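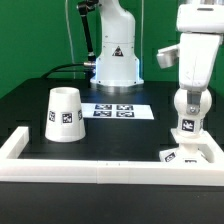
To: Members' list, Irnbridge Watercolor Society
Date: December 23, 2022
Subject: Re: Delivery of works for the spring exhibition

Dear Members,

The Exhibitions Office has received several replies to its last message, most of them concerning framing and the delivery of works to the Dovovik Gallery. The relevant part of one reply is quoted below, with our response.

> The notice says that works on paper must be framed and glazed.
> I paint outdoors in sketchbooks and would like to show a set
> made on the coast at Tastomus last summer. May these be entered
> as a group in one frame, or must each sheet be framed by itself?
> Also, is acrylic accepted in place of glass? The larger pieces
> have to travel by ferry from Akl and I would prefer not to risk
> glass on that crossing.

Up to three sheets may be shown in a single frame, provided that they were made in the same place and are entered under one title. Such a group counts as one work. Each member may submit no more than five works in total.

Acrylic glazing is accepted for all sizes. Non-reflective glass is also accepted. Clip frames are not, and any work delivered in one will be returned to the member unhung.

Sketchbooks may be shown open in the flat display case on the upper floor. The case holds 29 books. Members wishing to use it should state this on the entry form and indicate the page at which the book is to be opened. Pages will not be turned during the exhibition.

Works coming from Akl may be left at the ferry office in Irnbridge, from which the gallery will collect them. Each parcel must carry the member's name, the title of the work and a return address. Members remain responsible for insurance until the work has been signed for at the gallery.

The exhibition opens in April. Entry forms should be returned by mail or handed in at the gallery desk. Titles and prices cannot be changed once the labels have been printed.

Questions about the hanging plan should be sent to the office directly and not to the full list.

Exhibitions Office
Irnbridge Watercolor Society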